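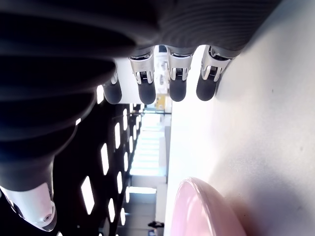
Start with the table and leave the colors for later, Geetha Hegde wrote to me in July, when I asked how she would arrange a page like this one. She wrote also that people look at a plate for one second and at the table for the whole evening. I have followed her advice, and so the table comes first.

This gallery is small. It is about a white table and a few colored things: a pink plate, a purple and white cloth, and a purple box. For a long time I have been interested in how plain things look when they have enough room. In most homes I know, the table has a pattern, the cloth over it has another pattern, and the plates have flowers. I grew up with such tables and I like them very much. But I wanted to try the opposite, with white under everything and only two colors on the top.

Page last changed: 2019-10-19

The table

The surface is plain white. Strong light comes back from it, and for this reason I was first afraid that the smaller things would look pale. They do not. Pink stays pink, and purple becomes even a little stronger than I remembered it from the shop.

A white table asks for some work. Tea leaves a ring, pencil leaves a gray cloud, and turmeric is the worst of all. I keep one soft cloth for wiping and I do it with plain warm water. For the marks which stay, I put a little baking soda on a damp cloth, wait two minutes, and then wipe again in circles without pressing hard. Sharada Krishnan recommended lemon juice to me. It worked on turmeric in my own kitchen, but please try it first in a corner.

The table I eat from at home is a Ristberg, bought used for 2,000 rupees, and the seller carried it down the stairs himself. One leg was shorter than the other three, so there is a folded piece of felt under it until today. White was not my choice, it was the only one he had.

The plate and the cloth

Pink plate near the middle of the table, and a folded cloth, purple with a white underside.

I like very much the white that comes out at the lower edge of the cloth. It is only the underside, but it connects the purple to the table. If you have napkins with two different sides, try to fold them so that both sides can be seen. My mother would call this a wrong fold.

The plate is shallow, and the rim goes up only slightly. The pink is between salmon and coral - I have changed the word in this text several times, and I am still not sure. Indira Iyengar says it is the color of the inside of a guava, and perhaps she is right. With such a low rim I would use a plate for dry food: toast, cut fruit, biscuits, a dosa without too much chutney. For dal I would take something deeper.
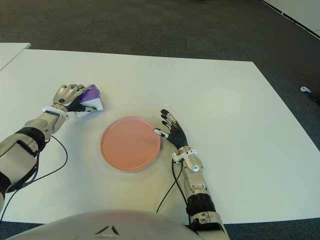
How I fold a cloth for the side of a plate

Several readers have asked about this under the older gallery, so I write it here once.

Put the cloth flat, with the color you want to see most facing down. Fold it in half toward you. Fold it again from left to right. Now turn it over and pull the lowest layer out by the width of a finger. Press it with the palm, not with the iron. An ironed fold looks very correct, and at breakfast I do not want to be so correct.

A thin cloth will not hold this fold for long. The ones I use at home come from a shop named Sekivance and cost 400 rupees for the set, with 8 in the packet. Two of them are now used for drying glasses. They became softer after each wash but the purple ones gave color in the first wash, and one white shirt is not white anymore. Wash them alone the first time.

About the place for the cloth, the rules in books do not agree. Left of the plate, on the plate, under the fork. In my family it was always on the left, so my eye goes there without thinking. Annapurna Naidu puts it on the right and says that most people take it with the right hand anyway.

The purple box

Purple box on a small white card, with the pink plate to the right of it. There is a small blue dot on the top front corner of the box.

The box lets some light through and it is a little glossy, so the purple is not the same as the purple of a cloth. In the beginning I did not want a box in a gallery about a table. It is not for eating from, and it makes the plate look very flat. Now I think it is useful exactly for that. A table with only low things can be a little sleepy, and one thing with straight sides and some height wakes it up.

The white card lies flat under the box, white on white. On a darker table such a card would be the first thing one notices. At the upper left a second white table begins, with a narrow dark gap between the two. I enjoy this line. I have read many tips about hiding the place where two tables meet, with a runner or with a long cloth, and I have done it myself for birthdays. For everyday I would leave the gap as it is, and only take care that no glass stands across it.

The floor is dark gray carpet. I had never thought about the floor as a part of a table setting, but with white furniture it makes a large difference. At home I have light tiles, and there my white table almost goes away in the morning sun. 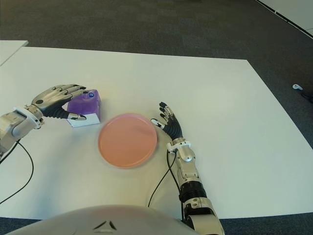
Small notes about the colors

Pink and purple are near to each other, and I was told by more than one person that they fight. I think they fight when they touch. Leave a hand of white between them and they become calm. With a patterned tablecloth it is more difficult, and there I would choose only one of the two.

If you want a third color, take a very small amount of it. A spoon with a blue handle is enough. I tried yellow napkins with a pink plate at home and it looked like a sweet shop, which was nice for a child's birthday and too much for a Tuesday kind of dinner.

Akash Sengar sent me a long message about candles. I do not use them on a white table, the wax is hard to remove and I am not patient. If you must, put them on a saucer.

Questions which came by mail

Is the pink plate from Drellden? I do not know the maker of the plate in the gallery. Drellden has a pink plate, which I have at home, but mine has a higher rim and I would not say they are the same.

Can I use the pictures for my school notice board? Yes, please write the address of this page under them.

Will there be a page about glasses? I hope so. Glass on white is difficult for me, the edges disappear, and I have not found a good way yet. If you have done it, please write to me and tell me what you put behind the glass.

The older gallery, about steel tumblers and a green tray, is still in the list on the left side. The next one will be about Thomas bowls, of which I have found two in a cupboard, one with a chip.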